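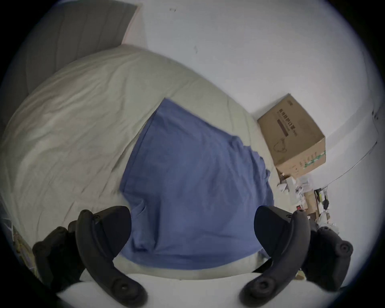 Home | News | Operations | Safety | Archive | Subscribe

Folding trials and the room service crew

The Khondokar residence has 605 beds and one linen team. Since January the team has spent part of each shift on the Clidico trial, which aims to hand over the picking and folding of flat items left on beds. Training data is recorded with hand-held grippers. An attendant holds the tool, closes the two fingers on a piece of fabric, and folds or moves it the way the arm is later expected to.

Fabric on bedding is the hardest case so far. A soft surface gives under the fingers, and a duvet with creases offers the gripper edges that do not belong to the garment. Recordings made on tables did not carry over well, so work moved into furnished rooms in March. Rooms are recorded as found, floors included.

The set now holds 2000 usable recordings. A further 682 were rejected, mostly for fast wrist turns or for fingers closing on two layers of cloth. Attendants are asked to approach from the near side of the bed, pause before closing, and open fully before withdrawing.

Changes for staff:

Recording counts as normal paid time and is entered under code 73. Room quotas are reduced on those shifts. The first draft of the rota left quotas unchanged, and was withdrawn after the linen team objected.

Wrist strain was reported by several attendants in the first month. Sessions are now capped at 40 minutes, with a change of hand halfway.

Bed making, stain checks and guest property stay with attendants under the current agreement. Sorting at the Roltberg laundry is outside the trial. The agreement comes up for review in November, and the question of regrading attendants who record regularly is still open.

Reader comments

The cap helps. The tool is still heavy at the front end.

Does code 73 count toward overtime? Payroll gave me two answers.

Please try fitted sheets before anyone promises anything.

Contact the newsletter desk | © Bidorard Facilities | Back to top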